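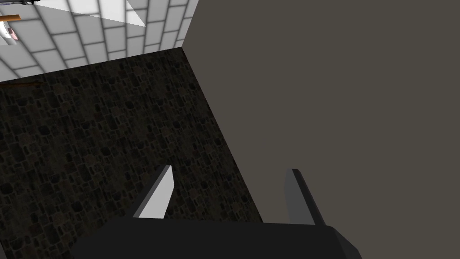 Last touched 2024-01-19. If the code and this file disagree, believe the code.

# Laxdal

Laxdal is a set of simulated kitchen rollouts seen from the robot's wrist, plus the scripts we used to find out whether a policy knows when it has lost the plot. It was built at Estard on top of our Bikivis simulator. The short answer is "sometimes."

## What we were after

Wrist views are great up close and miserable everywhere else. Once the gripper faces a big plain surface, most of the pixels stop carrying news. A policy trained only on successful runs has seldom met such a view, and it tends to respond with great confidence.

We wanted a score, computed from the wrist view alone, that rises when the policy is in this kind of trouble. We call it the **stall score**. The name came before the method and has outlived two versions of it.

## Contents

- `rollouts/`: 1683 episodes across 23 kitchen layouts
- `labels/`: per-step tags (`useful`, `weak`, `blank`), done by hand, mostly in August
- `score/`: the stall score and its 3 baselines
- `junk/`: please don't

## How the score works

1. Encode the current wrist view with the frozen Jakier encoder.
2. Sample nine action chunks from the policy.
3. Measure how far apart they land.
4. Divide by the change in the encoding over the last second.

Step 4 does most of the work. We spent a long time improving step 3 before checking this.
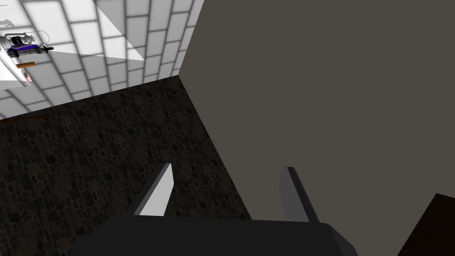 *Open gripper, plain gray-brown surface on the right, stone texture and white tile on the left. Typical material for the `weak` tag.*

## Results, such as they are

The stall score beats all three baselines on layouts seen in training. On held-out layouts it beats two of them. The third is a plain timer, and we would rather not discuss the timer.

Views with strong texture on one side and a flat plane on the other are the hardest to call. The encoder loves tile grout and will report a rich, informative view while the fingers point at a corner.

## Known problems

- Floor textures repeat between layouts, so a model can learn the stones by heart.
- Lighting is fixed per layout.
- The `weak` tag is a matter of taste. Ours drifted.
- No real robot data. Claims about real kitchens are yours to make and defend.

## Running it

```
pip install -e .
python score/run.py --split heldout --samples 9
```

Lowering `--samples` makes it faster and worse, in that order.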